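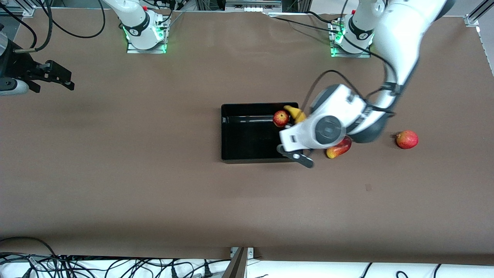

Work in the second period of the grant stayed on one household chore, putting loose fruit away, which we chose because the objects bruise, roll and differ in shape. The two-arm cell at Pilstead was in use throughout. The task is set up in the same manner each time, with the black tray between the two arms and the fruit either in it or left out on the brown tabletop to be collected. A typical state partway through is an apple and a banana in the tray with a pear and a second apple still lying to the right of it. The pear on its side remains the harder of the two to pick up, and most of the tuning this period went into it.

Trials
We logged 1,570 attempts between the last report and the end of December. An attempt is one piece of fruit, started from the table and finished when it is released in the tray. Attempts stopped by the operator are counted as failures. Apples are now dependable enough that we no longer schedule separate sessions for them. Bananas are good when they lie clear of other fruit and poor when they lie against the tray wall. Pears roll when the fingers close low on the narrow end.

Speed
The median time for one piece of fruit is 41 seconds. A person does it in 2. We said in the proposal that we would not chase speed in the first year and that is still our position, but the figure should be in front of you when the renewal is discussed. Most of the time is spent on the approach, where the Skirna planner slows the arm well before contact.

Use of both arms
At present one arm does the picking and the other waits. Handing a piece across from one gripper to the other works in the planner and has been tried on the cell with apples only. It is behind the plan by one month.

Shop-floor trial
Owusu have agreed in principle to let us run at the back of their produce store, outside trading hours. Their condition is 100 consecutive attempts on the bench without a bruised item. Our longest run so far falls short of that. We would not move the cell before it is met.

Can it do the chore yet?
In a kitchen, no. Given a fixed table, known fruit and an operator within reach, it will fill a tray slowly. It does not cope with fruit in bags, wet fruit, or a bowl somebody has moved.

Spending
Equipment is within budget. The replacement finger pads from Prasance cost more than quoted, and we have covered the difference from the travel line. No change to the total is requested.

Next period
Pears first, then bananas against the wall, then the handover with mixed fruit. We would like a decision on the store trial date deferred to the next report.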